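Workshop tips: teaching the arm a job by hand or by remote

Last changed Oct 6, 2020

These are the tips we keep coming back to when somebody new takes a turn at showing the arm a task. They apply to both ways of doing it: holding the arm and moving it yourself, or driving it from the remote handles. Most of them are small things. Read them once through before your first session and then keep the page open on the bench computer.

Before you start

Do the job yourself first, with your own hands, three times. Notice where you slow down and where you change your grip. If you can't do it with a finger and thumb, the gripper won't manage it either, and you need a different cup, a different cloth or a different task.

Clear away anything you won't be using. A stray spoon in one recording and not in the next makes the set harder to learn from.

Mark the start positions with masking tape. Put the tape under the object where it can't be seen once the object is down. For wiping jobs, mark the corners of the area on the edge of the table and leave the surface alone.

Check the screws on the gripper plates with your fingers, then with the driver if anything moves. Nip them up, don't lean on them. The Phillips heads on ours chew up quickly if you use a driver one size too small.

Moving the arm by hand

Hold it above the wrist, one hand on each side. Never steer by the fingers. They flex, and the recording will show a position that the arm can't get back to by itself.

Stand so that you can finish the movement without shuffling your feet. If you have to step, do it between movements.

Go at the speed you would use to carry a full mug. Beginners go too fast on the way in and too slow at the moment of closing. Pause for a breath before you close the gripper and again after, then lift.

Keep sleeves rolled up and take off watches and bracelets.

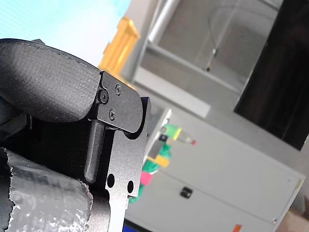 Cirkthorpe Makers' Club — Arm and Gripper Group

Tape on a gripper wants looking at now and then. Wrinkled tape with a torn edge will catch on tea towels, bin liners and anything knitted, so press the edge down or cut it straight with scissors. If you replace it, clean the old glue off with a little white spirit on a rag, let it dry, and wind the new piece on under slight tension. Keep tape well clear of moving joints.

Padded covers can be wiped with a damp cloth and a drop of washing-up liquid. Don't soak them. Check the stitching while you are there.

Driving it by remote

Set the handles at elbow height. If your shoulders creep up, the table is too high.

Watch the object and let the arm look after itself. It takes an hour or so to stop staring at the gripper, and your recordings get much better when you do.

Use small movements near the table. On the Tokero handles, turn the scale down to 40 per cent for anything smaller than a jam jar. The older Vustholm pair has no scale setting, so rest your wrists on a folded towel.

Stop after 18 recordings and have a break. Tired hands wobble, and the wobble goes in with everything else.

Which jobs suit which method

By hand: opening drawers, wiping, stirring, pushing a chair in. Anything where you want to feel the resistance.

By remote: stacking, sorting cutlery, folding cloths, putting lids on. Your own arms stay out of the way.

Pouring can go either way. Use dry rice until you are happy with it — water comes later, with a tray underneath.

Keeping the good ones

Throw out a recording if you dropped something, bumped the table or spoke to somebody halfway through and lost your place. Keep it if you missed the first grasp and put it right neatly, and write "recovered" in the notes column.

Shift the object a little each time, a thumb's width is plenty, and turn it now and again. For a simple pick-and-place job we aim for 200 good recordings before anyone tries training on them. The Alvarado shelf task needed more, mainly for the back row.

Name the files before you switch off. Park the arm, open the gripper, hang the handles up by their loops and put the driver back in the rack.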